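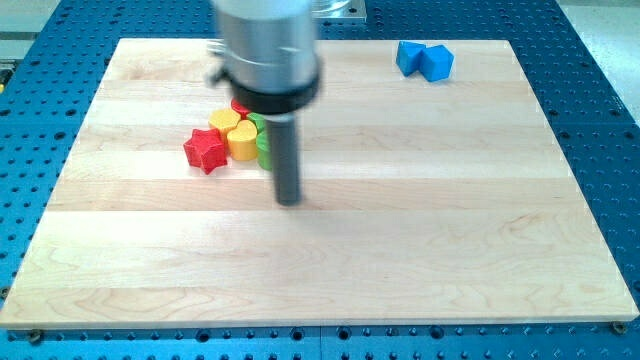 How long does oil take to dry on a wooden worktop?

Leave Tremville Worktop Oil overnight between coats, and for a full week before you put anything heavy or wet on the surface. In a cold kitchen it can take twice as long between coats. If the surface still feels tacky in the morning, open a window and wait until it doesn't.

Search all products... Go

Tremville Worktop Oil, Clear Satin
Made by Hunberg
Product code 912
3 litre tin
£136 including VAT

Tremville is a penetrating oil for solid wood worktops, tables, shelves and window boards. It soaks into the surface and hardens there, leaving a low sheen. It can be used on maple, beech, ash, oak, walnut and cherry. It is also suitable for bamboo, although bamboo takes up less oil and usually needs thinner coats.

It is not suitable for laminate, for veneer that has already been lacquered, or for any timber outdoors. For garden furniture please see the Qaisi range.

Colour

Clear oil will deepen the colour of most woods a little, much as a damp cloth does. On pale timbers such as maple and ash the change is towards a warm straw colour. Customers who want to keep a pale top as pale as possible should order the Tremville Natural, which has a small amount of white pigment in it. Always try either one on an offcut or on the underside first. Two lengths of the same timber can take the oil quite differently, and we can't exchange a tin once it has been opened.

Coverage

A 3 litre tin covers 37 square metres in a single coat. New wood needs three coats, so divide accordingly. End grain drinks a lot more than the face, and the cut-out round a sink should have an extra coat before the sink goes in. Do the underside too on a new top -- two coats is enough there.

Preparing the surface

Sand with the grain, finishing with a fine paper. Going too fine on maple or beech closes up the surface and the oil sits on top. Vacuum thoroughly, then wipe down with a cloth dampened with white spirit and let it dry. Old varnish has to come off completely. Old oil or wax only needs a good clean and a light sand, though a heavily waxed table may need going over twice.

Applying

Stir the tin well and do not shake it. Put on a thin coat with a lint-free cloth or a short-haired brush, working along the grain. Wait fifteen minutes and wipe off everything that has not soaked in. Shiny patches at this stage are surplus oil and will dry sticky if left. Rub down lightly between coats with a fine pad.

Oily cloths can catch fire on their own as they dry. Soak them in water straight after use and lay them flat outdoors before throwing them away. Please don't leave them screwed up in a bin or a bucket.

Looking after an oiled top

Wipe up spills when you see them, tea and red wine especially. Wash with warm water and a drop of washing-up liquid, and keep bleach and cream cleaners off it. Hot pans need a trivet. Most kitchens need a fresh coat once a year, with the area beside the sink done more often. If drops of water no longer bead on the surface, it is due.

Black marks near taps are caused by water and iron together. They can often be lifted with Ginum Wood Brightener, after which the patch should be rinsed, dried, sanded and oiled again.

Chopping boards

Once fully hardened, Tremville may be used on surfaces where food is prepared. For boards in daily use we would still suggest a plain mineral oil, as knife cuts break through any hardened finish and it is a nuisance to keep patching.

Delivery and storage

Tins go by road courier only and can't be sent by air. Keep the lid tight and the tin away from frost. A part-used tin will form a skin in time -- lift this off and strain what is left through an old pair of tights.

Filed under: Oils & Waxes / Interior Wood / Kitchen Worktops

Contact us | Delivery & returns | © Hunberg Wood Finishes. All rights reserved. | Back to top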